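Fluvell: a small dataset of car running costs

README, last touched 16 November 2020

Fluvell is a table of what it costs to keep ordinary cars going, put together from fuel receipts, service invoices and insurance renewals sent in by their owners. It covers 221 cars. Most are family hatchbacks and small SUVs, with a few vans, and one convertible whose owner would like it known that it was a gift.

The work began as a spreadsheet belonging to Zulkifli Wijaya, who wanted to settle an argument over whether his diesel wagon was cheap to run. It wasn't. The spreadsheet kept growing anyway.

What you get

cars.csv has one row per car: make, model, model year, engine type, gearbox, odometer reading at the start.
fills.csv has one row per fill-up or charge: date, volume or energy, price paid, odometer.
bills.csv has one row per invoice: date, category, amount, garage type.
notes.txt holds owner comments, lightly trimmed for language. The section on run-flat tires was trimmed less lightly.

Car IDs are stable across all the files. Amounts are in dollars and include tax. We don't adjust for inflation, and we'd be grateful if you did.

Where it came from

Owners were recruited in three towns: Udon, Erkusley and Alvarado. Erkusley is hilly and salts its roads with enthusiasm, so its brake and exhaust bills are higher than you might expect. Alvarado is flat and full of speed bumps, and you can follow them through the suspension category if you have a free evening.

Each car was followed for at least 4 months. Anything with fewer than 20 fill-ups was dropped, apart from the electric cars, which have their own rule in the notes file.

Known problems

Fuel economy is worked out from tank to tank. Some owners fill to the brim and some stop at a round number, so single readings jump around. Use averages.

Odometer readings were typed in by hand. We fixed the obvious slips, such as a hatchback that apparently crossed the continent on a Tuesday. Smaller ones are still in there.

Resale values are owner estimates – treat them as a form of optimism. Over 2000 bills are in the file, and the "misc" category is larger than we'd like. It includes air fresheners.

Version 2 renamed "tyres" to "tires" in the category column. Scripts written for version 1 will break politely, with an empty result.

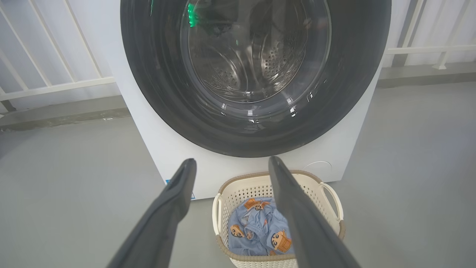
Can I use the table to compare two models before buying one?

Only loosely, as many models appear once or twice, and one careful owner can make a thirsty car look thrifty. Comparing engine types or age groups is safer.

License and changes

Free to use and share with credit to Fluvell. Corrections go to Zulkifli, preferably with a receipt attached. The next update is planned for September, when most of the Udon insurance renewals will be in.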